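### 3.2 Surface wear and how long people stay

We asked whether people sit longer at tables they think of as clean. Sites were the Stasley reading room and the Okoro branch library, both open until 9 pm. Data from September only.

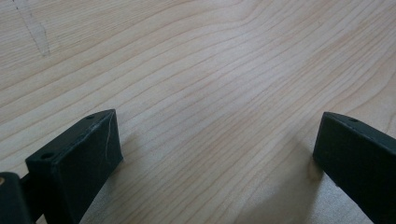
Figure 3. Pale wood tabletop, grain running on the diagonal.

Logging was done by hand, on paper sheets, then typed up. In total 1,182 stays, of which 18 were dropped – start time missing or unreadable. Short visits (under seven minutes) kept in, unlike in Primico, where they were cut without much comment. We think that cut matters more than the authors let on.

Ratings came from a short card left at the desk. One question, scale of 0 to 100, "how clean did your table feel". Return rate was poor in the mornings, better after lunch. No reward offered.

Main result: stay length went up with the rating, but weakly, and only at Stasley. At Okoro the line is close to flat. Noise is the obvious suspect – the Okoro room shares a wall with the childrens section – but we did not measure noise, so this stays a guess. Time of day explains more than the rating does at both sites.

Two cautions. People who stay longer may simply rate higher, and the card can't seperate the two. Also, the Clundix scale words the question differently, so direct comparison with those scores is shaky. See 3.3 for the split by age group.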